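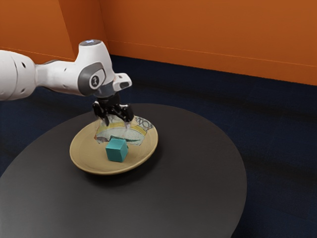 Arncombe Hall, annual fire and egress inspection
Inspected by: Consuelo Bermúdez, Bermúdez Building Checks
Date: August 22, 2020
Areas covered: ground floor, meeting rooms, kitchen, rear store
Ratings: S = satisfactory, A = attention needed, F = fail, N/A = not applicable

1. Exit doors
1.1 Front double doors open outward without a key. S
1.2 Rear exit door opens fully. A
Comment: Door binds on the threshold for the last part of its travel. Plane the bottom edge and reseal. Noted at the February visit as well, not yet done.
1.3 Exit paths kept to the minimum clear width of 1 metre. S
1.4 Panic hardware on rear door latches on release. S
Comment: Tested with the door pushed from both the hinge side and the latch side of the bar.

2. Exit signs and emergency lighting
2.1 Illuminated signs lit on mains. S
2.2 Illuminated signs lit on battery. F
Comment: Sign over the kitchen passage went out during the discharge test. Replace the battery pack and retest for the full period. Remaining fittings held.
2.3 Test switch labelled at the switchboard. A
Comment: Label is handwritten and fading. Circuit number to be added when relabelled.

3. Floor coverings and wall finishes
3.1 Carpet secure at edges, no lifting or fraying on exit paths. S
3.2 Fire rating paperwork for carpet held on site. A
Comment: Certificate for the meeting room carpet could not be located. Supplier is Tronulberg Floors, who should be able to reissue it against the invoice number.
3.3 Wall finishes free of added linings or hangings. S
Comment: Any repainting to be entered in the building log with product name and number of coats.

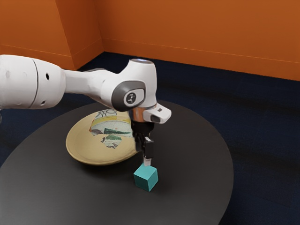 4. Extinguishers and blankets
4.1 Extinguishers mounted on brackets and visible. S
4.2 Service tags current. A
Comment: Unit 259 in the rear store has no tag. The gauge reads in the green but the unit has to be treated as out of service until tagged.
4.3 Fire blanket in kitchen, pull tabs accessible. S
4.4 Signs above extinguishers at correct height. S

5. Electrical
5.1 Safety switches trip on test button. S
5.2 Portable heaters stored with cords coiled, no damage. A
Comment: One heater has a cracked plug top. Removed from use and tied off with a red tag. Porkgate Electrical to repair or dispose.
5.3 Power boards not connected in series. S
5.4 Heaters on any one circuit limited to a single 2000 watt unit. S

6. Furniture and storage
6.1 Tables and chairs set out clear of doors and signs. S

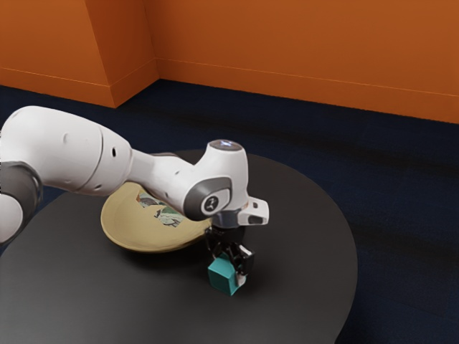 Tables left standing between bookings are to stay where they are shown on the layout plan. The copy of the plan in the foyer predates the change to the rear store and should be swapped for the current issue.
6.2 Stacked chairs below shoulder height and away from the switchboard. S
6.3 Flammable liquids in rear store within permitted quantity. A
Comment: One 40 litre drum of floor sealer has no hazard label. Relabel or remove.

7. Records
7.1 Evacuation diagram displayed at each exit. S
7.2 Drill register up to date. A
Comment: Last drill entered without an evacuation time. Enter start and finish times in future.

Item 2.2 to be rectified before the next evening booking. Items 1.2, 4.2 and 6.3 within 2 weeks. All other A items before the February visit.

Signed: C. Bermúdez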